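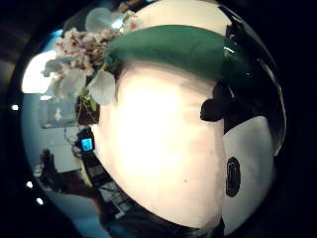
Lesezeit: 4 Minuten

Technische Fachkraft (m/w/d) für Einrichtung und Instandhaltung der Greiferstation Brosell
Kennziffer 262

Die Fleltomance GmbH entwickelt Greifsysteme für die Handhabung empfindlicher und unregelmäßig geformter Gegenstände. Am Standort Vestesgate wird die Station Brosell betrieben, an der handgeführte Greifer mit Kamera auf Haushaltsgegenstände angewendet und die Aufnahmen anschließend für die Steuerung der stationären Zelle aufbereitet werden. Zum nächstmöglichen Zeitpunkt ist dort eine Stelle im Umfang von 50 Prozent der regelmäßigen Arbeitszeit zu besetzen. Das Arbeitsverhältnis ist zunächst befristet; eine Aufstockung ist grundsätzlich möglich.

Die Stelle ist dem Bereich Messtechnik zugeordnet. Die Abstimmung mit der Hinrichs Feinmechanik, welche die Greiferfinger und Lagerbuchsen fertigt, gehört zum Aufgabengebiet.

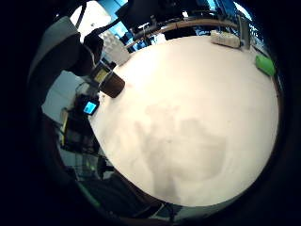

Ihre Aufgaben

Einrichten der Station vor Beginn einer Aufnahmereihe, einschließlich Ausrichtung der Arbeitsfläche, Anschluss der Handgreifer und Abgleich der Zeitstempel
Reinigung der Objektive sowie Sichtprüfung der Fingerpolster und Steckverbindungen
Austausch verschlissener Polster und Kabel; Wiederholung der Kalibrierung nach jedem Eingriff
Grundwartung der Greifermechanik nach 1.000 Schließzyklen
Führen des Wartungsbuchs und Verwaltung der Ersatzteile

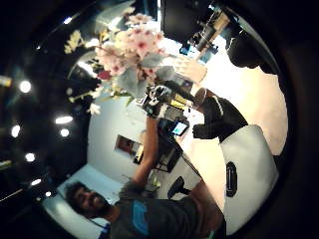
Die Kalibrierung der Weitwinkelkameras bildet den Schwerpunkt der Tätigkeit. Sie erfolgt am Einsatzort und ist nach jedem Wechsel des Raumes neu vorzunehmen. Besondere Sorgfalt verlangt die Belichtung: Helle runde Deckenleuchten vor einer fast schwarzen Decke erzeugen im Bild Lichthöfe, und feingliedrige Gegenstände wie ein Strauß mit blassrosa Blüten dürfen davor nicht an Zeichnung verlieren. Die Stelleninhaberin oder der Stelleninhaber legt die Belichtungswerte fest, dokumentiert sie und gibt die Station für den Betrieb frei. Bei Abweichungen zwischen linkem und rechtem Greifer ist die Aufnahmereihe anzuhalten, bis die Ursache gefunden ist.

Ihr Profil

Abgeschlossene Berufsausbildung in Mechatronik, Elektronik oder Feinmechanik, alternativ eine vergleichbare Qualifikation. Erwartet werden sicheres Arbeiten mit Steckverbindern und kleinen Schraubverbindungen sowie Grundkenntnisse in Linux. Erfahrung mit Kamerakalibrierung ist von Vorteil. Gute Deutschkenntnisse in Wort und Schrift werden vorausgesetzt.

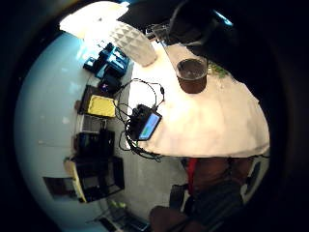 Zixuan Zhong
Leitung Messtechnik, Standort Vestesgate

Die Einarbeitung dauert etwa vier Wochen und findet vollständig an der Station statt. Sie umfasst einen begleiteten Polsterwechsel, eine eigenständige Kalibrierung und eine Einweisung bei der Hinrichs Feinmechanik. Arbeitsmittel und Schutzhandschuhe werden gestellt.

Bewerbungen von Menschen mit Schwerbehinderung werden bei gleicher Eignung bevorzugt berücksichtigt. Bitte richten Sie Ihre Unterlagen (Anschreiben, Lebenslauf, Zeugnisse) unter Angabe der Kennziffer bis zum 07.12.2019 in einer zusammenhängenden Datei an die Personalstelle der Fleltomance GmbH. Reisekosten zum Vorstellungsgespräch können nicht erstattet werden. Fachliche Auskünfte erteilt die Leitung Messtechnik.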